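Mar 18, 2024

Back on earlies this week. Frost on the windscreen and the Wostley road was down to one lane by the bridge, so I clocked in with hardly a minute to spare. I have decided to keep this diary up again, at least until the new line is settled, because I know that in a year I will remember it all wrong.

I have been on packing at Harkitz long enough to have seen three supervisors and two coffee machines. For most of that time the job hardly changed. Bottles come down from filling, someone stands them up, checks the cap, turns the label to the front and puts them in the tray. When the filler is running well you do it without thinking, and when it isn't you do it while picking up the ones that have fallen over. My wrists know that job better than I do.

The first notice about the robots went up in October. It said "assisted handling" and it said no jobs would go before the end of the trial. Everybody read that second part several times and everybody came away with a different idea of what it meant. The union rep asked when the trial ended and was told it depended on results. It still depends on results.

They came from Fahy, two arms on a body, with proper hands. I had expected a big yellow thing in a cage like the palletiser. These work at a table in the side room off the old stores, carpet on the floor and all, and there is always one of us in there with them. Four of us take turns. It is called trainer on the rota. You get the same hourly rate as packing, which has been raised with management and not yet answered.

My turn today, all morning. The work is bottles, as it is on the line, only very slowly. Lay them down on the green board, and the hands pick one up and stand it upright. If it goes well you lay it down again somewhere else. If it goes badly you write down how. The form has a box for grip, a box for placing and a box for "other", and the "other" box is far too small.

What I noticed is how much of my own job I can't explain. The engineer asked me on the speaker why I turn a bottle by the neck when it is lying cap towards me, but by the middle when the cap points away. I had no idea that I did. I had to pick one up and watch my own hand. He was quite pleased with this and asked me to do it again. I did it differently the second time, I think from being watched.

It does some things well. It doesn't mind doing the same bottle over and over, and it doesn't get short with anybody at the end of a shift. It is careful with the caps. What it can't do yet is hurry. On the line we would have the tray filled and gone while it was still making up its mind about where to put its fingers. The target for the summer is 40 an hour, which made the filling side laugh out loud in the canteen. Then one of the older men said the first palletiser was slow too, and that ended the laughing.

The waiting is the hard part. On packing you are tired in the arms and back by ten. In the side room I was tired in the head by ten and my legs had gone stiff from sitting. There are long spells when they are changing something at the other end and you just sit. Some people read. I looked up bus times and then the price of guttering, and felt guilty about both, though we have been told that phones are fine in there as long as we are not moving stock. That is a change as well. On the line you would be sent home for having one out.

The talk at break was mostly about who goes on the course. Ludov is running it, the training place behind the retail park, and there are places for three from our shift. It is for what they call cell technician. You learn to restart the thing, change the fingers, clean the camera lenses, read the fault list. I have put my name down. I did it quickly, before I could talk myself out of it, and then I went and told the woman I have packed next to for years, because I didn't want her seeing it on the sheet. She said good for you, and she meant it, but she also said she isn't going to apply and that she has been doing sums about going part time. We didn't say much after that.

I keep going back and forth. I don't love standing up bottles. My right wrist clicks in the mornings and the physio has told me why. If a machine did that part I would not miss it. But there are twelve of us on a shift and there are not twelve technician jobs, and you don't need to be good at sums for that one. The manager says people will be "moved up the process". I asked him where up the process was, as I have seen all of the building and it is mostly warehouse. He said that was a fair question and wrote it down.

Back on the line after dinner to cover for someone with a dentist's appointment. Filler jammed twice. It was noisy and warm and my hands were pleased to have something to do. I caught myself looking at how I picked things up, and dropped one because of it. It rolled right under the conveyor and had to be fetched out with the broom.

Home by four. Made soup, rang my sister, who says I should ask for the trainer rate in writing before I do any more mornings in there. She is probably right. She used to be a rep herself and never lets go of a thing like that. I'll draft something tomorrow and see if the other three will sign it too - it will look better coming from all of us.

To remember: wrist strap is in the locker. Form for Ludov needs a passport photo and a copy of my forklift ticket, which I think is in the blue folder. Ask about the bus to the retail park, and whether they pay us for the travelling. Put the bins out.
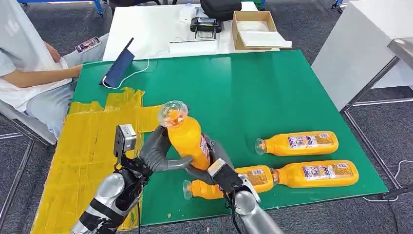

Side room, one bottle up and three lying down.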